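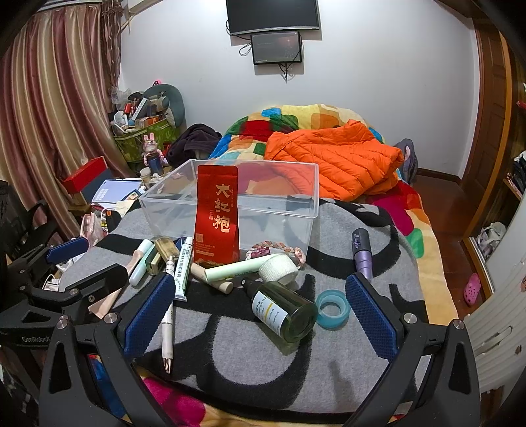
Blanket stitch edging pulling in on felt – how do I stop it?

Asked in Hand embroidery and appliqué, November

I'm making a set of felt needle cases to give away and the edges won't stay flat. I'm using two strands of Fledel cotton in shade 524 on wool blend felt. The front looks fine while I'm sewing, but after one side is done the edge ripples and the whole piece curls towards me. Pressing helps for an hour or so, then it goes back. I've unpicked the same corner twice and the felt is starting to fluff. Is it the thread, the felt or me?

Answer 1 (accepted)

Most likely tension. With blanket stitch it's easy to give a small tug as the loop closes, and on a long edge those tugs add up. Pull the thread until the loop just sits on the edge of the felt, then stop. Stitches 5 mm apart are plenty for a needle case.

Check the felt as well. Thin craft felt curls whatever you do. If you are edging a single layer, put a second one behind it, or iron a light interfacing on the back before cutting out. I use Shirazi felt doubled and haven't had trouble with it.

For the fluffy corner, trim the loose fibres with small scissors and take the new stitches slightly deeper than the old ones. I wouldn't unpick it a third time.

Answer 2

I had this with 92 and 255 in the same range but not with the paler colours, so it might be the dye making the thread stiffer? I changed to Zurker and it went away. That was on a cushion though, not a needle case.

Answer 3

Agree with the first answer. Use a shorter length of thread too – fingertip to elbow. The wool shop in Brulcombe sells felt by the half metre if you want something thicker, but they shut at four.

Reply from asker

Thanks all. Doubled the felt and loosened off, and the second case is lying flat so far. Corner trimmed as well.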